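Frühstück auf dem Tablett: wie alles gleichzeitig fertig bekommen?

Forum Küche & Haushalt › Alltag › Frühstück
Aufrufe: 1439

Praser
Guten Morgen an alle,
ich habe eine Frage, die vielleicht ein bisschen dumm klingt. Seit July (entschuldigung, Juli) mache ich jeden Morgen Frühstück für meine Schwiegermutter und trage es auf einem Tablett in ihr Zimmer. Sie möchte immer das Gleiche: ein Ei, eine Scheibe Brot und Tee. Wir wohnen in Lirkutville in einer Wohnung mit offener Küche, der Weg ist nicht lang, aber es gibt eine Türschwelle und zwei Mal um die Ecke.

Mein Problem ist die Reihenfolge. Wenn das Ei fertig ist, ist der Tee schon kalt. Oder der Tee ist heiß und zieht noch, dann wird er auf dem Weg zu stark und sie beschwert sich. Außerdem rollt das Ei immer. Einen Eierbecher will sie nicht haben, sie sagt, sie kann es darin nicht gut schälen. 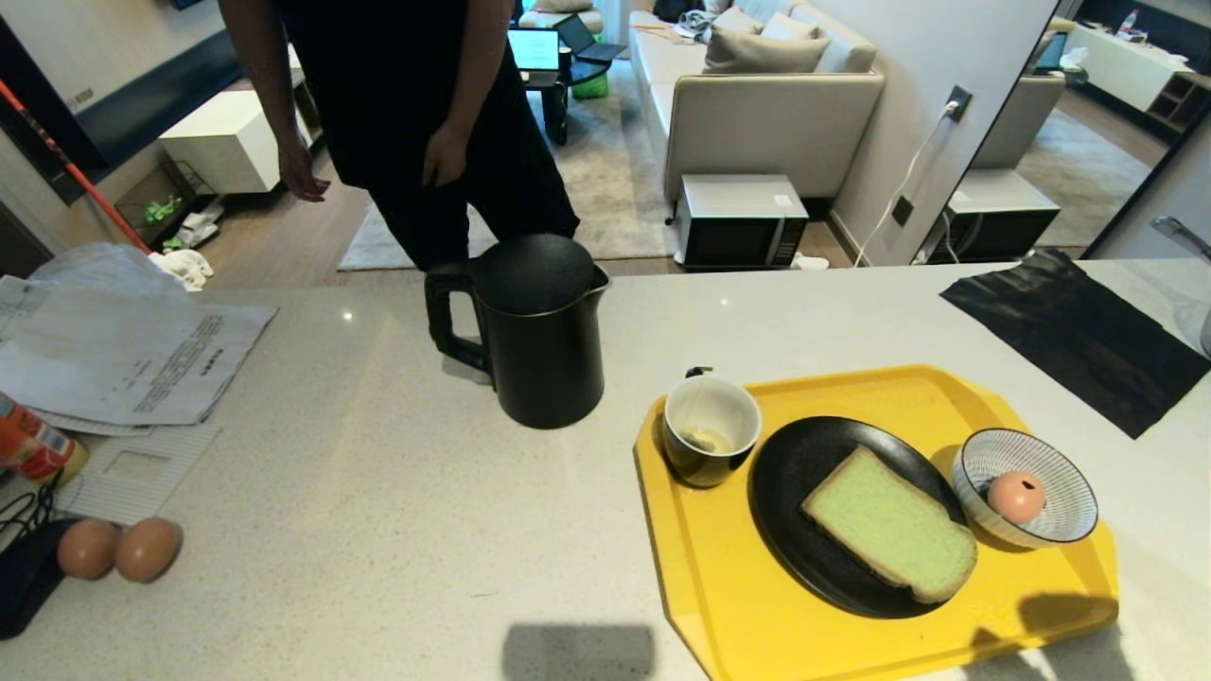
Ich stelle alles zuerst auf der Arbeitsplatte zusammen und trage es dann auf einmal weg. Das gelbe Tablett finde ich gut, weil sie es auch ohne Brille sieht. Den Wasserkocher lasse ich natürlich in der Küche stehen. Das Ei kommt jetzt in ein kleines Schälchen, das geht besser als auf dem Teller, aber ich bin noch nicht ganz zufrieden. Der Teebeutel bleibt in der Tasse, und der Faden hängt über den Rand nach außen.

Meine Fragen sind also: Wann gieße ich den Tee auf? Und wie steht alles fest, wenn man damit gehen muss? Vor 8 Uhr habe ich leider nicht viel Geduld.
Vielen Dank im Voraus!

Ogunleye
Hallo Praser,
ich habe das früher bei meinem Vater auch so gemacht, darum schreibe ich dir, wie es bei mir funktioniert hat.

Das Ei zuerst. Während es kocht, legst du das Brot auf den Teller und stellst das Tablett fertig hin, mit Serviette und Löffel. Den Wasserkocher machst du erst an, wenn das Ei noch 2 Minuten braucht. Dann schreckst du das Ei ab und gießt danach sofort den Tee auf. So beginnt er erst zu ziehen, wenn du losgehst, und sie kann den Beutel selber herausnehmen — dafür braucht sie aber ein kleines Tellerchen, sonst landet er auf dem Brot. Das habe ich oft genug erlebt.

Die Tasse mache ich nie ganz voll. Bei einer großen Tasse gieße ich 100 ml weniger ein, als hineinpassen, dann schwappt auch an der Schwelle nichts über. Für das Ei ist ein Schälchen schon richtig. Lege ein Stück Küchenpapier hinein, dann liegt es fest, und die Schale kann sie später auch dort hineintun.

Und unter das Geschirr ein feuchtes Tuch! Es muss nur ganz dünn sein. Dann rutscht nichts mehr.

Gromville
Nimm eine Thermoskanne, fertig.

Praser
Danke euch beiden. Die Sache mit dem feuchten Tuch habe ich heute gleich probiert, der Teller ist nicht mehr gerutscht. Das Küchenpapier im Schälchen hat sie zuerst skeptisch angeschaut, aber dann nichts gesagt, das ist bei ihr ein gutes Zeichen.

@Gromville: Eine Thermoskanne haben wir, aber sie bekommt den Deckel nicht alleine auf. Trotzdem danke.

Ogunleye
Das freut mich. Wenn das Tuch zu nass ist, bekommt das Tablett unten einen Rand von Wasser, also gut auswringen.

496 Mitglieder fanden diese Seite hilfreich.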